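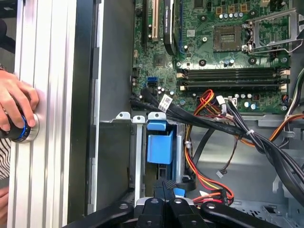

The Alcantara club's arm at work inside a desktop computer, with a student's hand on the blue-ringed knob.

The computers come in through the side door on a hand truck, usually after 3 p.m., when the last class has cleared out. They are office desktops, most of them past any use an office would have for them. By June the students in the Alcantara robotics club will have opened a good many of them, and what they want is for a robot to do a share of the work.

The project is called Narkik. The name came out of a vote, and the students who were in the room for it have since graduated. It began as an entry for the Jestum Challenge, a regional contest for high school teams in which a robot has to take apart a piece of household or office equipment and sort what comes out. Teams pick their own equipment. Most go for something with a few large parts, like a fan or a toaster. Alcantara picked the desktop computer.

"We had the computers already," said one of the seniors, who handles the team's wiring. "That was pretty much the whole discussion."

The supply comes from Rirent, a local business that leases office equipment and gets it back when the leases run out. Rirent wipes or pulls the hard drives before anything leaves its warehouse. The club gets the rest at no charge, on the condition that the metal and the boards go to a licensed recycler and a count is sent back each semester. The count stood at 1,368 parts when this magazine visited. The students log every one, down to the drive cages.

A desktop computer is a hard thing for a small arm. The case is a metal box with one open side, and the useful parts sit at different depths. Cables cross in front of nearly everything. A student can push a bundle out of the way with the back of one hand while unplugging something with the other. The arm has one gripper, and its black fingers have to get in past the cables, take hold, and get out again without catching.

The team divides the job into stages. Memory comes out first, then the processor, then the cables, then the drives and their carriers. Students still do the first stages by hand. The latches on a memory slot need to be pressed at both ends, and the club hasn't found a way to do that with a single gripper that doesn't risk cracking the board. That leaves the arm with the cables and the drive bay, and those take up most of the afternoon sessions.

Power connectors were the first real trouble. They have a clip on one side that must be squeezed before they will let go, and the arm kept pulling against the clip. For a while the students ran the arm with a foam block under the case so that it would slide instead of bending. Later they changed the angle of approach, and the foam block went back on the shelf.

The drive carriers have gone better. They are bright plastic, easy for a camera to pick out against gray metal, and they have a shape that fingers can hold. Different computer models put them in different places, so the students keep a notebook with a page for each model. Each page has a sketch of the case, measurements from the back corner, and remarks. One remark reads, in full, "Cable in the way again."

The club runs on 1,000 dollars a year from the school, plus whatever it raises at the spring plant sale. Last year much of it went to motors. This year the largest purchase was aluminum extrusion.

There are 2 sessions a week. A session starts with a check of the arm's joints, which one student does while another reads from a card taped to the wall. Then a case is set down, the side panel comes off, and the first attempt begins. Students take turns at the workspace, and the ones waiting sort screws into trays by length.

The rule for a failed attempt is that the arm gets 5 tries at any one part. After that a student takes the part out by hand and writes down what went wrong. Younger members are given the writing job first, and several of them said it was how they learned the names of things.

Jestum scores a team on parts removed and on parts damaged, and damage counts more heavily. The Alcantara team finished in the middle of the field last year after tearing a connector off a board in its second run. The practice since then has been slower. The students lowered the arm's top speed and have left it there, even though some of them would like it turned up before the contest.

"I want to see it go fast once," said a sophomore who had spent most of the session sorting screws. "Maybe after."

The next load from Rirent is due before the end of the semester, and a shelf at the back of the room has been cleared for it.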